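Vorratsregal und automatischer Nachfüller: Hinweise nach einer Störung

Die Hauswirtschaftsberatung Endstead weist Haushalte und Gemeinschaftsküchen, die ein Nachfüllgerät der Baureihe Vorex einsetzen, auf eine Störung hin, die im Oktober gemeldet wurde. Der Greifer schob stehende Beutel gegen ihre Nachbarn und setzte die Bewegung trotz Widerstand fort. Verletzt wurde niemand. Bis zur Prüfung des Kraftsensors sind Standbeutel von Hand einzuräumen.

1. Gerät am Hauptschalter ausschalten und den Netzstecker ziehen. Die Pausentaste genügt nicht. Erst danach darf in das Regal gegriffen werden.

2. Beutel mit beiden Händen im unteren Bereich fassen. Der Zippverschluss ist kein Tragegriff.
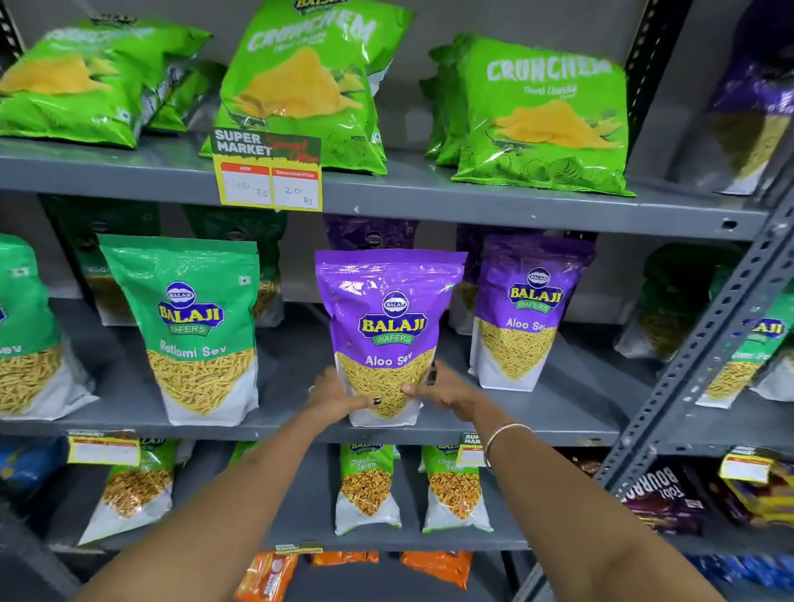 Standbeutel beidseitig halten, hier Aloo Sev auf dem mittleren Boden.

3. Sorten getrennt aufstellen. Im gemeldeten Fall zeigte das Gerät den Fehlercode 277 an, nachdem es zwei Sorten in derselben Reihe nicht unterscheiden konnte. Der Code ist vor dem Zurücksetzen zu notieren.

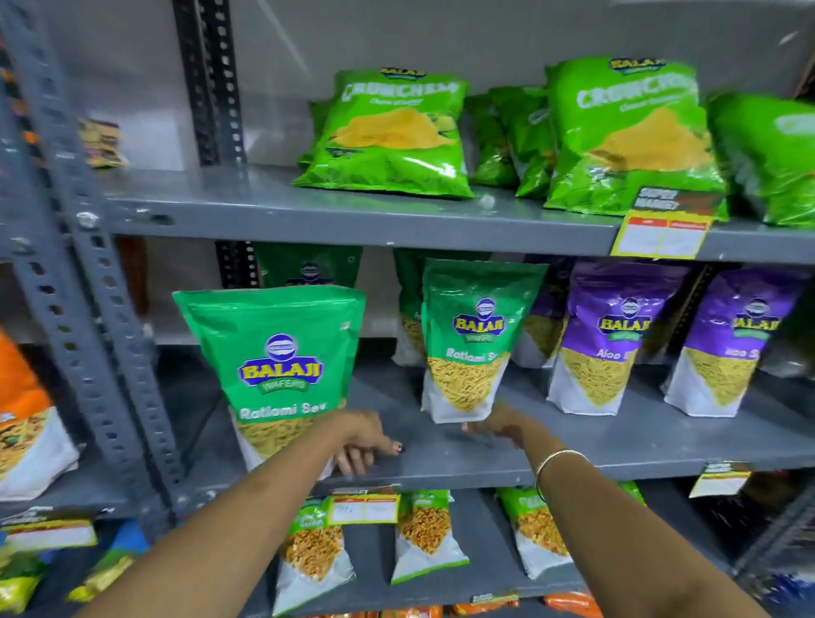
Ratlami Sev am unteren Ende anfassen und leicht anheben.

4. Umgefallene Packungen zuerst aufrichten, dann auf Risse und offene Nähte prüfen. Beschädigte Ware wird aussortiert. Krümel auf dem Regalboden trocken aufnehmen; Feuchtigkeit greift ungeschützte Schraubstellen an.
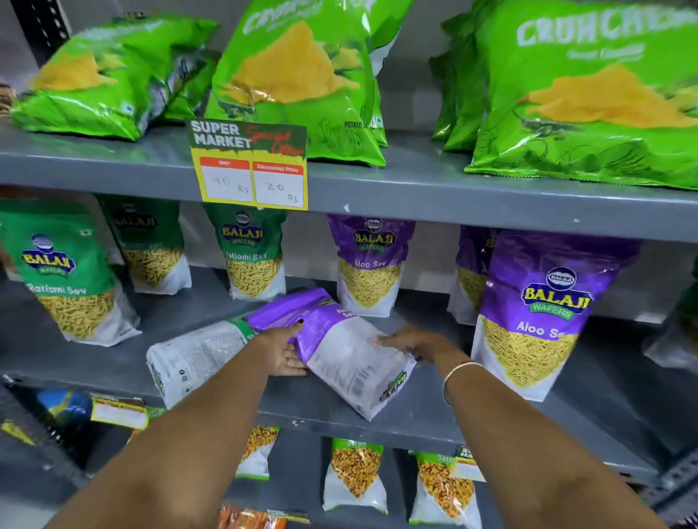 Gekippte Packungen auf dem mittleren Boden vor dem Wiederanlauf richten.

5. Probelauf nur mit leerem Greifer und geringster Geschwindigkeit. Kinder und Haustiere sind fernzuhalten. Nach rund 1.000 Greifvorgängen ist der Kraftsensor neu abzugleichen.

Tritt der Fehler erneut auf, bleibt das Gerät außer Betrieb. Meldungen nimmt Gunther Nolte, Gerätesicherheit, unter der Durchwahl 68 entgegen.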